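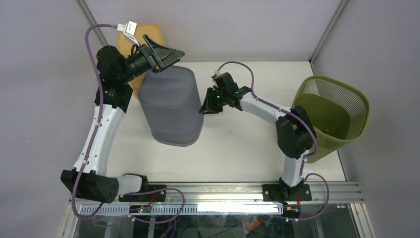
The gray bin first. Brenda Iturra had decided that in the car, whole way back from Drerkisholm, and now she was standing in her aunt's sewing room with her coat still on and the taxi booked and she couldn't remember why the gray bin.

Felt, or something like felt. Soft sides. She put her arm in up to the elbow.

Yarn. Of course yarn. A tape measure, a sock, more yarn.

"Is it there?" Her brother, from the stairs.

"No. Give me a minute."

"We don't have a minute. It's 2."

She tipped the lot out on the rug. Buttons went everywhere – under the radiator, under the bed, one rolling all the way to the door like it had somewhere to be. No key. She shoved the yarn back in, handfuls, the sock too. Why was she tidying. The house was sold. The people from Rukthorpe were coming with a truck and they'd take the bin and the yarn and not care which was in which.

Then the wastebasket, the green mesh one. You could see right through it, there was nothing to find, but she turned it over anyway and got a receipt and some pencil shavings down her sleeve. The receipt was from May. Batteries, plums, a birthday card. Whose birthday was in May?

Hers.

She hadn't got a card. She sat down on the floor.

"Brenda!"

"I said a minute."

The aunt had never thrown out anything in her life, so the card was somewhere, and so was the key, and the taxi man was going to charge them 80 for waiting. She thought about the old lady at the machine, pins in her mouth, talking around them. Put things where you sit, she used to say. Then your not hunting for them.

Where you sit.

The yellow cushion was propped against the wall where it always got propped at night. Brenda had it upside down in her lap before she'd finished thinking. A seam along the bottom edge, different thread, three big lazy stitches. Her aunt didn't do lazy stitches. Scissors – no scissors, packed. She used her teeth.

The key dropped out on her knee, and after it, folded small to fit, teh envelope. Her name on the front in blue ballpoint.

A horn outside. Her brother's feet coming up, two stairs at a time.

She put the key in her pocket and the envelope inside her coat, and threw the cushion in the gray bin on top of the yarn.

"Got it," she said. "I'm taking this as well."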